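The Slowest Biography in Print

Milagros Daza has spent most of her adult life writing about a woman who left behind 2 letters, a laundry bill and 700 drawings of the same harbor. The first volume came out in September. It ends when its subject is nine.

The woman is Agneta Tuvine, a printmaker who worked in the port town of Bultska and who is now admired by everyone who has heard of her, a group that would fit in a decent restaurant. Daza discovered her in a box at a library sale and has been apologizing to her family ever since.

"I told them it would be a short book," she says.

It is a very good book, and it isn't short. There are 100 pages on the harbor before Tuvine is born. The herring trade gets a chapter. So does ink. Readers who come for the artist will meet her grandfather, his business partner and the business partner's debts, and by the time the baby arrives you may feel, as I did, that you should bring a gift.

What Daza has instead of documents is patience. She learned to date the drawings by the repairs to the harbor wall, which the town of Bultska recorded with more care than it recorded its residents. A missing stone puts one sheet in spring. A new crane, drawn badly and then drawn again, settles an argument that had kept two scholars from speaking. They still don't speak, but now one of them is right.

Tarawneh, the small press that took the book on, asked for cuts. Daza sent back a longer version with a polite note. Her editor keeps the note over his desk.
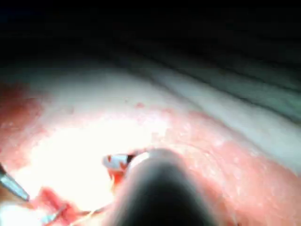 The trouble with volume two

The next installment covers Tuvine's apprenticeship at the Dromik workshop, where she was paid in paper and, for one winter, in turnips. Daza has the account books. She has read all of them, and she would like to talk to you about the turnips.

She won't say when it will be finished. Her agent has stopped asking and sends fruit at the holidays.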